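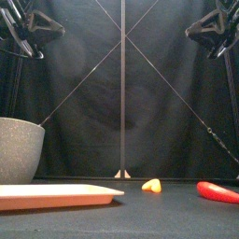

Fig. 8. Two robot arms above a dark tabletop, black fabric behind

4. Preparing a poetry book in Laxdal

4.1 Importing the poems

1. Save each poem as a separate text file. The first line of the file must be the title. If the poem has no title, leave the first line empty.
2. Open Laxdal and choose File, then New Book, then Verse.
3. In the window Import, select the folder with your poems and press Add All. The poems are placed in the order of the file names. You can change the order later in the Contents list.
4. Check that every stanza break is shown with a small grey mark. When a mark is missing, put the cursor at the end of the line and press Enter two times.

Note: The programme reads up to 70 poems in one import. For a longer book, make the import in two parts.

4.2 Long lines

1. Open Page, then Measure, and set the line width. The start value is 50 characters.
2. Choose what happens with a line which is too long. Turn Over moves the rest of the line to the next row, with an indent. Reduce makes the letters smaller in this poem only.
3. If you choose Turn Over, set the indent larger than any indent the poet has used. Otherwise the reader can take the turned part for a new line of the poem.

Caution: Do not use Justify in a verse book. It changes the spaces inside the lines, and the command Undo does not restore spaces which were typed by the author.

4.3 Poems over more than one page

1. Mark the poem in the Contents list and open Breaks.
2. Select Between Stanzas. For a poem without stanzas, select By Hand and click where the page shall end.
3. If a stanza ends exactly at the foot of the page, switch on Continue Sign. A small sign is then printed at the foot, so the stanza break is not lost.

Note: Prose poems are set with the style Block. They follow the settings in section 3.

Text of this section: Signe Nørgaard. Last changed Sep 6, 2025.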